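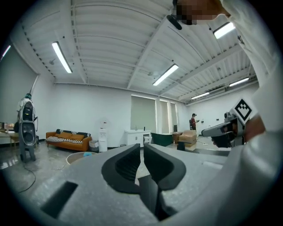 Friday, late afternoon. Second week of the reverberation work for the Flerusness hall, and I want to write down the numbers before I forget how we got them. The client wants to use the hall for spoken lectures, and at present a speaker must wait for his own voice to go away. The ceiling is my main suspect. It is white and corrugated, with a diagonal beam crossing it, and in a room so large and bright it is easy to forget that a hard surface up there sends everything back down. Wellington Guimarães thinks the end walls are worse. We agreed to measure first and argue later.

Source: the Nimo speaker, on the low stand. Microphone at seated ear height. Sweep repeated at every position, windows closed, ventilation off. The first set I had to throw away, as I had left the ventilation running and the low bands were full of it.

At 2000 Hz the decay is smooth and I trust it. Lower down it becomes bad. In the 250 band there is a clear double slope, a quick fall and then a long weak tail, and the software draws one straight line through both and gives me a value that means very little. I have saved the raw curve in folder 84 so that Naheed Swati can look at it. She has seen such tails in sports halls, where the sound stays between two hard walls after the rest has been absorbed. If it is the same thing in our case, then Wellington is right and I owe him a coffee.

Panels: Trolham sent 2 samples, the thin one and the thick one. The thick one is heavier than I expected and its edge crumbles when I cut it with the short knife. Use the long knife. The thin one cuts clean, but I doubt it will do much under 500.

Rana file number 267 has the old floor plan. Attention, the plan shows a partition which does not exist anymore, so the volume written on it is wrong. I calculated again from my own measurements and put the sheet in the front of the folder.

To do on the next visit: repeat the 250 band with the speaker in the corner, hang the thick panel on the north end wall and measure again, ask the client if curtains are permitted. Bring spare batteries for the microphone.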